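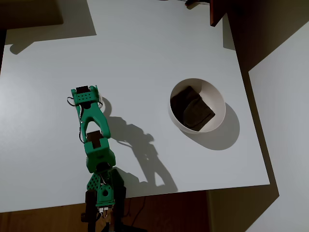

Compte rendu de réunion – groupe Équipement, plateforme de manipulation
Date : 2020-12-20
Lieu : salle de réunion du bâtiment Marwat et visioconférence
Rédaction : secrétariat technique
Diffusion : membres du groupe, service achats, atelier d'impression

Ordre du jour
1. Approbation du compte rendu précédent
2. État du parc de bras
3. Servomoteurs et câblage : choix du fournisseur
4. Impression des pièces : interne ou sous-traitance
5. Postes de travail
6. Budget et calendrier
7. Questions diverses

1. Approbation du compte rendu précédent
Approuvé avec une correction : au point 4, lire « alimentation de table » et non « alimentation de baie ». La version corrigée remplace la précédente dans le répertoire partagé.

2. État du parc de bras
Le parc compte 3 bras imprimés en service. Les structures sont conformes aux plans en vigueur. Un jeu angulaire a été mesuré au coude sur l'un des bras ; il reste dans la tolérance mais a augmenté depuis le relevé d'août. Le palonnier du servomoteur concerné sera remplacé à la prochaine maintenance.

Les essais en cours portent sur la saisie de textiles pliés, déposés dans un récipient rond à bord mince. L'équipe d'essais signale deux difficultés. La première concerne l'approche verticale : le bras doit passer au-dessus du bord avec une marge suffisante, ce qui le rapproche de sa limite d'extension quand le récipient est placé loin de la base. La seconde concerne les tissus sombres, mal séparés de leur ombre par le traitement d'image actuel. Ce second point relève de l'éclairage et il est repris au point 5.

Le groupe souhaite porter le parc à 7 bras pour faire fonctionner plusieurs postes en parallèle. Quatre ensembles complets sont donc à approvisionner, hors pièces de rechange.

3. Servomoteurs et câblage
Deux offres ont été reçues.

Flonero propose des servomoteurs à bus série, pignons métalliques, avec cordons à connecteurs surmoulés. Délai annoncé : cinq semaines. Garantie d'un an, retour à la charge du client. Compatibles avec les cartes de commande déjà en place sans modification du micrologiciel.

Jernedeo propose un modèle de couple légèrement supérieur, dans un boîtier plus long. Délai annoncé : trois semaines. L'intégration imposerait de reprendre le logement du moteur dans la pièce de coude et dans le support de pince. L'atelier chiffre cette reprise à plusieurs jours de conception, auxquels s'ajoute la requalification des pièces.

Discussion. Le gain de couple est jugé utile à l'épaule, peu utile au poignet. Un parc mixte a été envisagé puis écarté : il faudrait tenir deux stocks de rechange et deux fichiers de calibration. Le service achats rappelle que l'offre Flonero est valable jusqu'à la fin de l'exercice et que le prix unitaire n'est pas garanti au-delà.

Sur le câblage, l'équipe d'essais demande que la longueur des cordons soit revue. Les boucles laissées libres de part et d'autre de la pince donnent le débattement nécessaire mais peuvent accrocher un bord ou un objet pendant la descente. Trois longueurs seront commandées au lieu d'une, et des guides à clipser seront dessinés pour le poignet.

Décision 3.1 – L'offre Flonero est retenue pour les quatre ensembles et le stock de rechange.
Décision 3.2 – Un servomoteur Jernedeo est acheté à l'unité pour évaluation au banc, à l'épaule uniquement.

4. Impression des pièces
L'atelier dispose d'une imprimante fiable et d'une seconde dont la buse est à changer. Un jeu complet de pièces structurelles occupe une machine pendant plusieurs jours. À ce rythme, les quatre jeux seraient livrés après les moteurs, surtout si les demandes des autres équipes sont maintenues.

La sous-traitance chez Flodon a été chiffrée à 490 euros pour l'ensemble des pièces structurelles, port compris. Le sous-traitant accepte nos fichiers en l'état mais ne garantit pas la teinte exacte. Le groupe considère que la teinte n'a pas d'incidence technique, sous réserve que la matière soit identique. Un certificat matière sera demandé avec la livraison.

Les plaques perforées restent imprimées en interne : leur grille de trous sert à la fixation d'accessoires et le diamètre est ajusté sur place, après essai de vissage.

Décision 4.1 – Structures sous-traitées à Flodon, plaques perforées et guides de câble imprimés en interne.
Décision 4.2 – Remplacement de la buse de la seconde imprimante, sur le budget de fonctionnement de l'atelier.

5. Postes de travail
Les plateaux blancs sont conservés. Ils facilitent la détection du contour des objets, mais l'ombre du bras y est nettement marquée et se confond par moments avec la pièce à saisir. Deux solutions sont à comparer : un éclairage diffus installé de chaque côté du poste, ou un plafonnier plus large. La première est moins coûteuse et se démonte facilement.

Fixation des bases : le serrage en bord de table est maintenu. Un couple de serrage sera indiqué sur la fiche de montage, un glissement ayant été constaté après un essai à pleine vitesse.

Récipients : l'équipe demande des modèles de rechange de diamètres différents, à surface mate. Les surfaces brillantes produisent des reflets qui perturbent la mesure de profondeur. Achat courant, sans passage en commission.

Arrêt d'urgence : chaque nouveau poste en sera équipé, avec coupure de la puissance seule, la carte de commande restant alimentée pour conserver les journaux.

Décision 5.1 – Essai comparatif des deux éclairages sur un poste avant toute commande groupée.

6. Budget et calendrier
L'enveloppe disponible sur la ligne « petit équipement » est de 2 000 euros. La sous-traitance des structures y est imputée en totalité. Le solde couvre les servomoteurs et les cordons. Les éclairages et les arrêts d'urgence n'entrent pas dans cette enveloppe et feront l'objet d'une demande distincte.

Le service achats demande une seule commande Flonero, pour éviter des frais de port multiples. Le servomoteur d'évaluation Jernedeo passe par la carte d'achat.

Enchaînement retenu : commandes avant la clôture de l'exercice, contrôle dimensionnel à réception des structures, montage d'un premier bras, puis montage des trois autres si la calibration du premier est conforme. La mise en service de l'ensemble des postes est visée avant l'arrêt technique d'août.

7. Questions diverses
Le fichier d'inventaire doit mentionner le numéro de lot des servomoteurs. Cette colonne existe mais n'est pas remplie pour les bras en service.
La fiche de montage sera mise à jour avec le passage des câbles au niveau du poignet – la version affichée à l'atelier est périmée.

Actions
Service achats : bons de commande Flonero et Flodon ; achat à l'unité Jernedeo.
Atelier : remplacement de la buse ; impression des plaques ; dessin des guides de câble.
Équipe d'essais : liste des longueurs de cordons ; essai comparatif des éclairages ; inventaire des lots.
Secrétariat technique : demande budgétaire pour les éclairages et les arrêts d'urgence ; retrait de l'ancienne fiche de montage.

Prochaine réunion : à fixer après réception des structures.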